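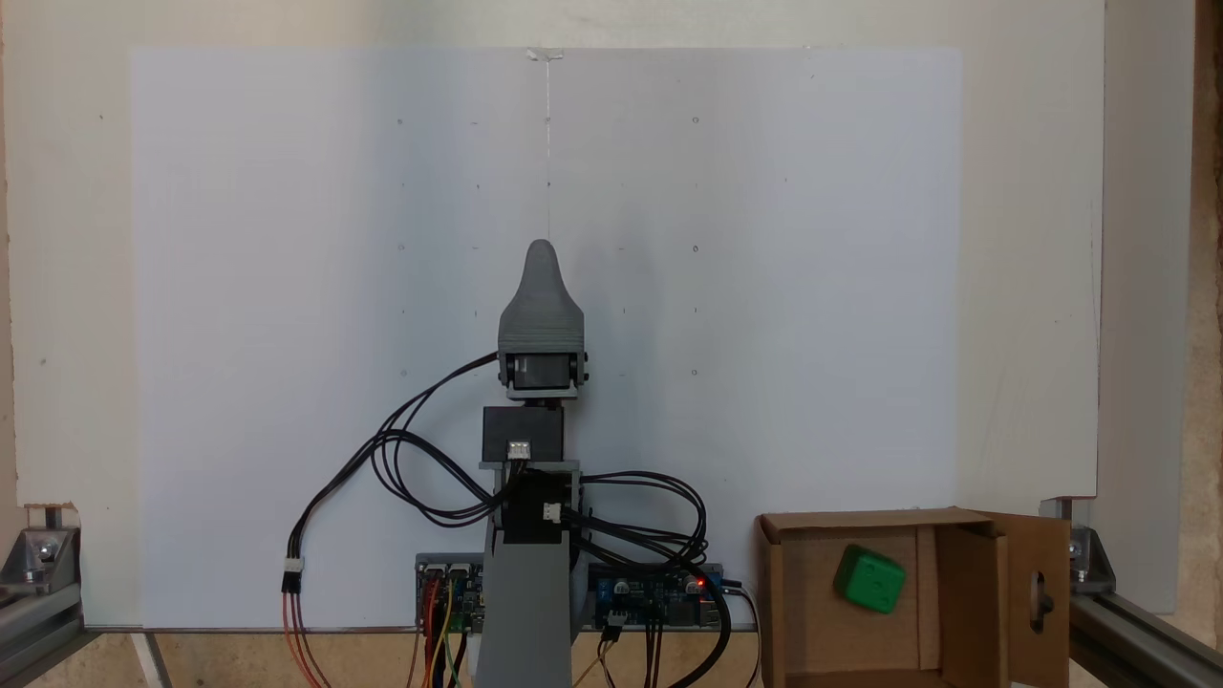

Fig. 4. Gray printed arm with its servos and cables, white board behind.

Section 3: Getting your first layer to stick

Okay, printer's built, spool's on, and you're itching to hit Print. Give me a few more minutes first! I've set up more than 23 of these Gorkel machines for friends and for the Brernton library, and the first layer is where I see people get stuck.

1. Wipe the bed with a drop of dish soap and warm water, then dry it with a clean towel. Keep your fingers off it after that (I still forget).

2. Heat the bed to 48 and let it sit for a good while. I usually go make coffee. The plate moves a tiny bit as it warms up, so leveling it cold is a waste of your evening.

3. Slide a piece of plain printer paper under the nozzle and go corner to corner, turning each knob until the paper just drags. Then do all four again – the first corner will have shifted on you.

4. Open the Offset menu and print the small test square. Lines with gaps between them mean the nozzle is too high. If it's scraping and you can almost see through the plastic, go up a notch.

5. Happy with it? Press Save. The Gorkel won't ask you, and if you switch it off now you'll be back at step 3.

Note: Itzel Quezada swears by a glue stick on the bed. I only bother with it for tall, skinny parts, and I wash it off afterward.

Note: Tall tapered parts do better with a brim. I set mine at the slicer's default and peel it off with a fingernail. Faint lines around the sides are normal, and a bit of fine sandpaper takes them down if they bug you.

Caution: The nozzle stays hot long after the screen says Done. Wait for the fan to stop before you reach in, please.

Caution: Don't pry parts off with a kitchen knife. I have a scar and a gouged plate from last November. Let the bed cool all the way and flex it instead.

If your square still won't stick after two tries, skip to Section 7 and check for damp filament before you touch the knobs again.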